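Recording demonstrations for the wire sorting task

This page covers one recording session on the two-arm Gasser cell. Finish the calibration page first. A session produces up to 54 usable episodes.

1. Load the Tarard recorder and select the task file wire_sort. Check that both arms report the same clock before going further.

2. Put a fresh sheet of white paper in the steel tray. Bare steel throws glare into the overhead view, and the policy learns the glare.

3. Place one round board and one harness on the paper. Change the angle and position of both between episodes. Leave the yellow trays where they are, two on each side of the steel tray, and empty them before each start.

4. Start recording, wait for the tone, then move. Grip wires by the insulation. Lift clear of the tray rim before moving sideways, and hold still over the target tray for 14 frames before opening the jaws.

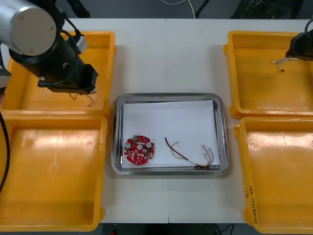
Labeling and rejects

Stop the recorder as soon as both grippers are back at rest. Mark the episode good, retry or discard. Use retry for a dropped wire that was picked up again in the same episode. These are worth keeping, and the Mallano loader gives them a separate weight. Discard anything where an operator's hand entered the view.

Thin wires may stay caught on a jaw after release. Open the jaws fully and clear them by hand with the arms paused, then start a new episode.

The first training run needs 400 good episodes. Below that, the left arm tends to close early. Send files with clock errors to Elvira Villca and do not trim them yourself.

Last revised 6 September 2024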